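Avomdale keeps Charter Day in October after all

Those of you who have been following the long back-and-forth over Charter Day will be glad to hear that it has finally been settled, and that the holiday is staying right where it has been for 89 years. The town council voted 5 to 2 to leave it in October, after a meeting that started at 7 p.m. and was still going when a good many of us would normally have been in bed.

The proposal, as you may remember, was to move the day into July, when the weather is kinder and the families at the lake are still in town. There was a lot to be said for it. Last year's parade down Tallico Street was rained on from the first drum to the last, and the Culance school band had to play the town song from under the awning at Prins Bakery (they played it beautifully, I should add, and all four verses).

What seems to have turned the evening was a short talk by Roos Maes, who has read the charter aloud from the library steps for longer than she cares to say. She reminded the council that the charter was signed in October, once the harvest was in and people had time to sit down together and argue about roads and schools. "If we move it to July, we will have a lovely picnic," she said, "and I'll come and I'll bring potato salad. But I won't know what to read."

There was quite a bit of laughing at that, and some very warm applause – even from the people who had come to speak on the other side.

So the parade will step off at 10 a.m. as usual, with the reading right after it and pie in the library basement for anyone who would like to stay. The council did agree to rent a large tent this year, which seems to me a very sensible thing to do.
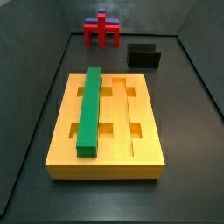 Vol. 4, No. 5

Pies for Charter Day can be dropped off at the library's side door from 8 a.m. Please put your name on the bottom of the dish.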